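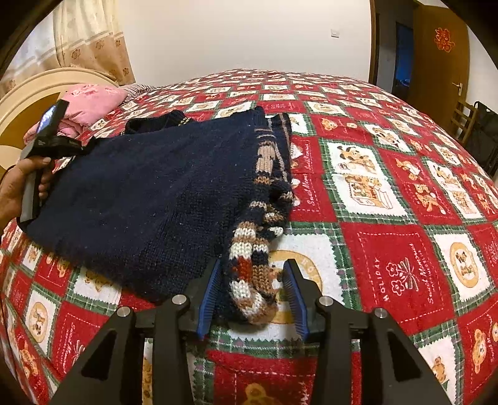 **Good practice for recording household demonstrations with hand-held grippers**
Project report, Robotics Practice unit
Pascal Lacroix and Valentin Pichon
29 Jun 2025

## 1. What we set out to do

Our group was asked to write a short code of practice for people who record clothes-handling tasks at home. The recordings are used to train a folding arm in the Skotham lab. When we started in February there was a one-page handout from the Mendoza project and not much else. It covered charging and file names but said nothing about homes, clothing or what to do when a grasp goes wrong.

We read the handout, went through 88 recorded episodes and marked each one as usable, doubtful or rejected. Pascal did the marking and Valentin checked it. We disagreed on 7 episodes and settled those by watching them together.

## 2. Draft rules

1. Get written consent from everyone who lives in the home before any recording. A verbal yes is not enough.
2. Put away mail, screens and family photos. Close doors to rooms that are not part of the task if the household asks for it.
3. Take hold of a garment at a cuff, hem or waistband where possible. Do not pull on loose yarn or trim.
4. Close the jaws slowly and wait until the fabric has stopped moving before lifting.
5. If a grasp slips, open the jaws and try again. Keep recording, and mark the episode as a retry.
6. Stop after 3 failed tries and change the garment.
7. Do not straighten clothing with your free hand during an episode.

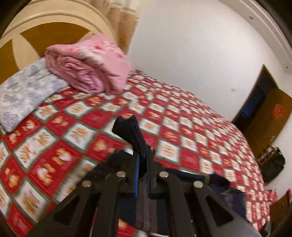 Rule 5 caused the most argument. Valentin wanted failed grasps removed, as the Mendoza handout does. Pascal wanted them kept with a label so that whoever trains the arm can decide. We went with labels - deleting them can't be undone.

## 3. Patterned bedding

We had planned a rule asking for a plain sheet under the clothes. We dropped it. People's beds have all kinds of covers, and an arm trained only over plain grey cloth would be poorly prepared for a real bedroom. The draft now says to leave the bedding as it is and write down the type of cover in the log.

## 4. Still to do

The log sheet is on the Flarnasano page of the course Wikis. The comment field is limited to 200 characters and needs to be longer. We also have no rule yet for delicate knits.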